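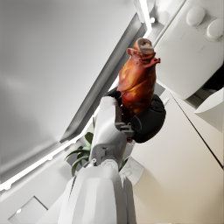
My landlord kept the whole security deposit and says I owe more. Do I have to pay, and can I take this to small claims without a lawyer?

A landlord's bill is a claim, and you owe what a judge says you owe or what you agree to. Small claims court is built for people without lawyers, and deposit fights are a big part of what it hears. Start with a dated letter disputing the charges, keep a copy, and look up your state's deadline for returning deposits before you do anything else.

Home | Ask | Housing | Work | Money | Sign in

Search the help pages Go

depositless

The longer version, for those who enjoy this sort of thing. I rented a one-bedroom from Flirness for eight years. I paid a $2000 deposit when I moved in, back when I still had opinions about curtains. I moved out, handed over the keys, got a handshake and a "looks great." Then came an itemized statement for $2983. So they've kept my $2000 and would like the other $983, please, by the end of the month.

The biggest item is repainting the entire apartment. The second biggest is carpet. The carpet was there when I arrived and was not young then. There's a "key administration fee" for returning both keys, which I'm told would have been lower had I lost them, though I may have misread the table. I have the lease, my move-in checklist (signed by them), a folder of photos and a strong sense of injury. I don't have a lawyer or money for one. Do I sue, wait for them to sue me, or move to the woods?

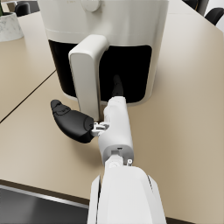
Zovmont, May

rearstairwell

I went through this two apartments ago, so take it as one tenant's notes and check everything against your own state. The rules vary a lot and the clerk at your courthouse will have a handout. The clerk can't give you legal advice and will tell you so before and after being very helpful.

First, the deadline. Most states give the landlord a set number of days after you leave to return the deposit or send a list of deductions. Find the postmark on that envelope. Please tell me you kept the envelope. In some states a late list means they lose the right to keep anything, and in some you can ask for extra on top if they acted in bad faith. "Bad faith" means more than being annoying, sadly.

Second, wear and tear. Faded paint, worn carpet and little nail holes after eight years are normally the cost of owning a building that people live in. Holes the size of a fist are yours. Even when a tenant did wreck the carpet, many courts won't award the price of a new one if the old one was due for the dump anyway. Ask Flirness in writing how old the carpet was and when the place was last painted. They may not answer. A copy of a polite letter they didn't answer is a nice thing to hand a judge.

Third, the letter. Keep it to one page. Say what you paid, when you left, which charges you dispute, how much you want back and the date you want it by. Send it some way that gives you proof of delivery. Leave out the adjectives. I had a draft with "feudal" in it and I still miss it, but the version that went out was better.

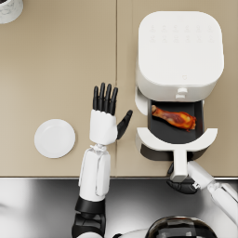 Then there's evidence, where most tenants come undone. You say you have a folder of photos, and I'd go through it now with a cold eye. What you want is every room with your things out of it, close enough to see surfaces, plus one wide view so it's clear which room it is. Kitchens are the usual weak spot. If your best view of the counter has an air fryer standing on the right side and a round white plate lying on the left, it shows you had a counter and some of it was fine. The landlord will say the burn mark was under the air fryer, and you'll be there explaining appliances to a stranger in a robe. Use whatever you've got that was taken after the place was cleared, and match each one to a line on their statement. Print them, with copies for the judge and for the other side. Don't plan on passing your phone around.

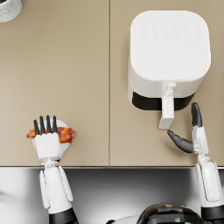 Also bring the signed move-in checklist, because if it says "carpet worn" in their handwriting you can more or less sit down after that. If a friend helped you clean, the friend can come and say so. A letter from the friend may count for less, or nothing, depending on the court.

On the woods question: don't wait. If you file first, you pick which story gets told first, and they can still bring the $983 as a counterclaim. Sue the right party, too. The name on the sign and the name on the lease are often different companies. Mine was, and I lost nearly a month to it.

kesenau_tenant

just pay it, they'll wreck your credit. happened to my cousin

rearstairwell

Get the dispute in writing before you let that scare you. If it does go to a collector, you can dispute it with them in writing as well, and there's a time limit for that, so open your mail.

thirdkey

Agree with most of the long one, but check for free help before you file. The legal aid office where I live does a tenant clinic in the evenings, and they read my letter over and took out a whole paragraph. I also paid for a short consult at Kwon, a small firm near the courthouse, and mostly learned that my lease had an attorney fee clause. Look for one in yours. Depending on the state it can cut both ways, meaning if you lose, you might be paying for their guy's parking.

On the key fee, see if it's in the lease anywhere. If it isn't, I'd put that at the top of your letter. It sets a mood.

depositless

Found the envelope. It was being a bookmark. The postmark is later than the date on the statement by quite a bit, so I'm off to read the state deadline again with a ruler under each line. The checklist says "carpet: stains, hall and bedroom." Letter goes out in the morning, no adjectives.

Contact us | Copyright Zovmont Community Help | Back to top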